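Larkness Tinen Brow Pencil
Shade: Poon (cool medium brown)

Retractable pencil with a firm wax base and a slanted tip. Dries to a matte finish in 90 seconds. Fragrance free.
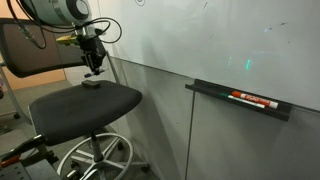 The tip is 11 mm long when fully extended. Extend it no more than 2 mm during use, as the wax can snap under side pressure. Apply in short strokes from the inner corner outward, then blend with the spoolie. Sit upright with your back supported — a chair with a tall mesh back and a padded seat is fine — and keep the mirror at eye level.

Color is built in layers. One layer suits sparse brows; two give full coverage. Remove with an oil-based cleanser. 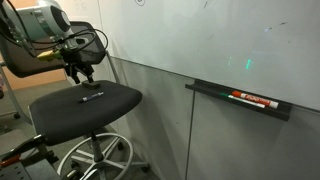

Black stool with mesh backrest, padded seat.

Refills fit all Tinen barrels and the older Plinard barrel. Pull the used cartridge straight out and push the new one in until it clicks. One cartridge lasts some 25 applications
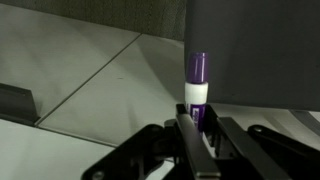
at two layers per brow, fewer if the tip is sharpened by hand. Store capped, below 20 °C. Sold singly or with one refill. The next shade, a soft black, ships in June.

Page updated 2022-05-19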